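The Bin System, Year One

Posted 8 April 2022

Last August I decided that every small loose thing in this house would live in a white plastic container. I had read one article. I bought 8 containers from Jumwood, the cheap kind with the rounded rim, and spent a very satisfying evening putting them on a shelf with nothing in them. That was the high point of the system.

The trouble started with the soft stuff. Pens have a place. Batteries have a place. But what is the place for a flat yellow oval with ridges all over it? Is it a coaster? A scrubber? I have owned it since the Poltier Street apartment and I have used it as both, though I'd like to think not in the same week. 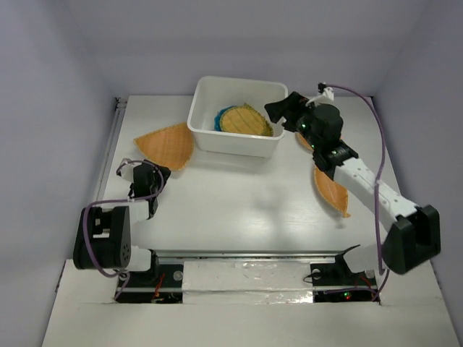

My first plan was to sort by use, which fell apart for the reason given above. My second plan was to sort by color, and for five days I had a yellow bin, a blue bin and an orange bin, each holding very little and a lot of air. The orange pieces with the stitched borders looked especially lonely. I think they came from the Nutivley craft fair, where I paid for them on purpose.

So now we have the third plan: one bin, everything soft goes in it, no questions. The round blue one goes in first because it sits nicely against the side. The yellow one goes on top and leans. The orange ones go in last, when I remember them, and otherwise stay on the table where I can feel bad about them.

The other seven containers are back on the shelf, empty and looking terrific. I'm told they would be good for seedlings.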